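旧台式机翻新入门:从积灰的机箱到能用的家用电脑

作者:熊美芳
更新于 05/11/2024

家里有一台退下来的台式机,扔了可惜,放着占地方,这种烦恼我太熟悉了。我第一次动手翻新,是因为邻居 Geeta Garg 想给孩子弄一台写作业用的电脑,又不愿意花大钱。我当时一口答应,回家才发现自己连散热器怎么拆都要查半天(脸皮厚真是学手艺的第一步)。后来慢慢弄得多了,就把步骤整理成这一篇,写得啰嗦了点,您泡杯茶慢慢看。

一、先想清楚这台机器要干什么

别急着拿螺丝刀。写文档、看网课、听听音乐,老机器加块固态硬盘就很够用了;想剪视频或者玩新游戏,那还是省下力气攒钱换新的吧。拿张纸,把用途写在最上面,下面写预算。我给 Geeta 家那台定的上限是 1,000 元,连键盘鼠标都算在里头,最后还剩下一点,给孩子买了盏台灯。

再开一次机,趁它还能亮,把重要的照片和文件拷出来。这一步千万不要省!我见过太多人兴冲冲地重装系统,装到一半才想起来孩子小时候的照片还在里面。拷完以后随手打开几个文件看看,确认能读,再往下走。

二、工具和桌面

一把十字螺丝刀,一支软毛刷,一小管导热硅脂,一包无绒布,一瓶高纯度异丙醇,再来几个小碟子装螺丝。碟子上贴个纸条,写清楚是哪里拆下来的。我以前图省事,把螺丝全倒在一个碗里,结果装回去的时候对着碗发呆了半个晚上。

桌子要宽敞一些,光线要亮。毛衣先脱掉,拔掉电源线以后按几下开机键,把余电放一放,然后摸一下机箱的金属部分再伸手进去。防静电手环有当然更好。

三、清灰、换硅脂

打开侧板以后先拍照,各个角度都拍,尤其是线插在哪里。拍完再拆散热器:先拔风扇供电线,再按对角顺序一点一点松螺丝。要是拧松了还提不起来,多半是老硅脂粘住了,轻轻左右转一转,不要硬拽。
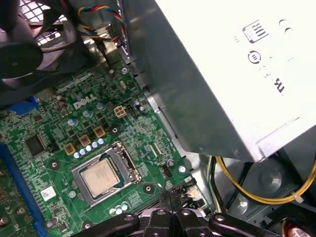 旧硅脂用无绒布蘸一点异丙醇,从外往里擦,擦到布上不再有灰色为止。新硅脂挤一颗黄豆大小的量就够,装回散热器的时候它自己会压开。我刚学那会儿总怕不够,挤得像抹奶油蛋糕,后来清理溢出来的部分花的时间比拆机还长。

风扇叶片要用手指按住再刷,别让它跟着转。散热片缝隙里的灰最顽固,可以拿到阳台上用气吹慢慢吹,记得戴口罩。电源只从外面吹一吹就好,它的外壳请不要拆开,里面的电容断电以后也可能存着电,这个险不值得冒。

四、内存和硬盘

内存条拔下来,金手指用干净的橡皮轻轻擦一遍,再插回去,听到卡扣“咔”的一声才算到位。想加内存的话,先查主板支持哪一代、最大支持多少,型号一般在厂家的支持页面上能查到。 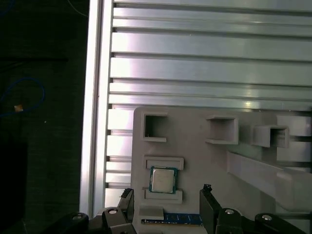 固态硬盘是整件事里最值得花的一笔钱。我手头常备的是 Lutus 的入门款,附近 Tumesgate 电子市场里有一家小店,老板 Ashraful Debnath 人很实在,您把机器型号报给他,他会提醒您要不要另配一根数据线和一个转接架。网购也行,只是下单前一定看清接口,老主板不一定有 M.2 插槽,买那种普通的 2.5 英寸盘最稳妥。

装好以后,线尽量沿着机箱边走,不要横在风扇前面。用魔术贴扎带比塑料扎带方便,以后要再动也不用剪。

五、通电测试

盖子先别盖。把显示器、键盘接上,通电,进到 BIOS 里看三样东西:内存容量对不对,硬盘认没认到,处理器温度是不是一路往上窜。温度窜得快,就关机拔电,重新装一遍散热器,十有八九是没压平。
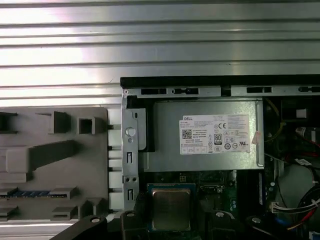 图 3:侧板打开的戴尔台式机,机箱内的金属支架上有圆孔和条形槽。

要是按了开机键什么反应都没有,也别慌,按顺序来:墙上插座有没有电,电源背后的开关开没开,主板上的供电插头有没有插到底,最后再看前面板那几根细线是不是插错了针脚。我自己最丢人的一回,是折腾到快睡觉,才发现插线板没开。

六、装系统

老机器我一般建议装一个轻量的 Linux 桌面,孩子写作业、上网课都没问题;习惯 Windows 的,先查清楚处理器在不在支持名单里。做启动盘需要一个空的 U 盘,做的时候里面的东西会全部清掉,提前腾出来。 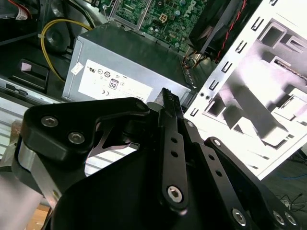

安装过程里会问要不要清空整块硬盘,新盘就放心点确定。如果旧硬盘还留在机箱里,我的习惯是先把它的数据线拔掉,等系统装好了再插回去,免得手一滑选错了盘。装完先更新,再装浏览器和办公软件,最后给孩子建一个单独的普通账户,管理员密码您自己收好。

七、收尾的小事

机箱外壳用微湿的布擦一遍,黄掉的塑料不必强求,我试过各种偏方,效果都一般。脚垫掉了的补上,放在地板上会安静不少。换下来的旧零件不要丢进生活垃圾,送到社区的电子回收点去。

之后每年 7 月、天最热的时候前后,打开看一眼灰积得怎么样,顺手刷一刷。Geeta 家那台现在还在用,孩子上个月还自己学着换了一次键盘。您要是卡在哪一步,留言的时候请把机器型号和已经试过的办法一起写上,我看到了会慢慢回。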